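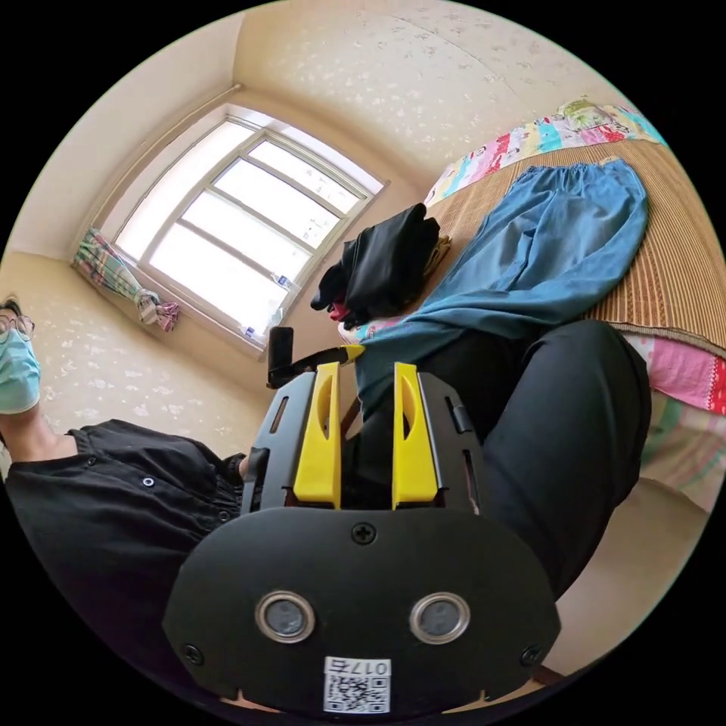

Ranelo hand-held gripper kit

Build it on the kitchen table or on a bench at your local workshop, then carry it about and teach a robot arm with your own two hands. Ranelo is a two-finger gripper you hold, squeeze and move through a job while it records what the fingers are doing. We started it because we wanted our own arm to fold clothes, and we're still a bit giddy every time it manages a shirt!

The design is by Jacqueline Masson, who drew the first version in December and has been through a fair few sets of fingers since. The current release is from March 2026 and the files are free to download.

What you get

Back plate and slotted frame, black
One pair of yellow fingers
Linkage, trigger and return spring
16 machine screws, cross-head, with two spares taped inside the lid
Rey logging board with USB-C lead
Printed build guide

You'll need a small cross-head screwdriver, a dab of light grease and an afternoon. No soldering. If you've put together flat-pack furniture you can do this, though the linkage is fiddly the first time and it helps to have someone hold the frame while you get the spring on.

Fingers

The fingers wear, so they come off with one screw each. They're flat with a narrow slot towards the top, and we like them bright because the tracking software finds yellow easily against dark cloth. Denim, towels and thick cotton are lovely to work with. Silky linings still slide about — try the ribbed pads from the Drokix set if you do a lot of those.

Recording

The Rey board takes 800 readings on the finger gap before it writes to the card, so give it a moment after each fold before you switch off. Our shared folding set now stands at 2,277 recordings, all made on kits like this one, and anyone who owns a Ranelo can add to it.

Known niggles

Early plates had tight holes at the lower corners. Run the screw in and out a couple of times before final fitting.
The trigger squeaks. Grease it.
Left-handers should swap the spring over at step 9, not afterwards.

Spares and full kits are posted from the Beltport workshop. Built one already? Send us your fixes, we read them all and the good ones go in the next guide.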